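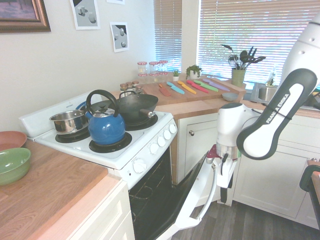
Skititz will open a refitted community kitchen at its Cuesta building on Tue 8 September, giving renters and small food groups a place to cook by the hour. The kitchen has been kept to the scale of a home one, and most of its gear is the sort people already own. There is a white electric stove with coil burners, a blue kettle, a saucepan with a matching blue handle and a black wok. Wooden counters sit beside and behind the stove, and coloured knives are laid out on a long wooden board - one colour per food type, under the house rules. Dry goods go in glass jars with checkered lids.

412 shares 7 comments

The refit was paid for by Alerine, the housing co-operative that manages 443 flats in the Cuesta precinct. Many of those flats have only a cooktop, and residents had asked for somewhere with a full oven.

Sessions run for 2 hours and can be booked at the Skititz front desk. Users bring their own ingredients and tea towels, and are asked to wash up before they leave. Rubbish and food scraps go to the bins in the side lane.

Clirkov, which fitted the counters, will return in November to add a second sink. The kitchen will close for that week - dates will be posted on the door.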